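Lovenness Password Vault: Frequently Asked Questions
Last revised 11/01/2022
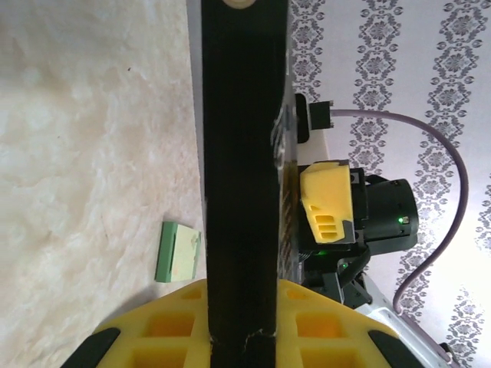
How is my master password stored?
It isn't. The client combines the password with a random salt, runs the result through a slow hash function, and uses the output as a key. The server keeps the salt and a second value derived from that key.

What is a salt?
A salt is a string of 16 random bytes generated when the account is created. Two users who pick the same password end up with different keys, so a table of precomputed hashes is of no use against the database. The salt does not need to be secret.

How long should the master password be?
The minimum is 16 characters. We recommend 20 or more. A phrase of unrelated words is acceptable.

Why does unlocking take so long?
The hash function is slow by design. On older phones, unlocking takes about 2 seconds. The work factor can be raised under Settings > Security but cannot be set below the default.

Can support reset my password?
No. Without the password the vault cannot be decrypted. If you exported a recovery key, choose Restore on the sign-in page and enter it in 4 blocks.

Does changing the password re-encrypt every entry?
No. Entries are encrypted under a separate vault key. Only the vault key is wrapped again.

Can I import from Nultex?
Yes, from version 4 on. Export to CSV, import the file, then delete it. Attachments are not carried over.

Who maintains this page?
Erlinda Tolentino. Send corrections through the contact form.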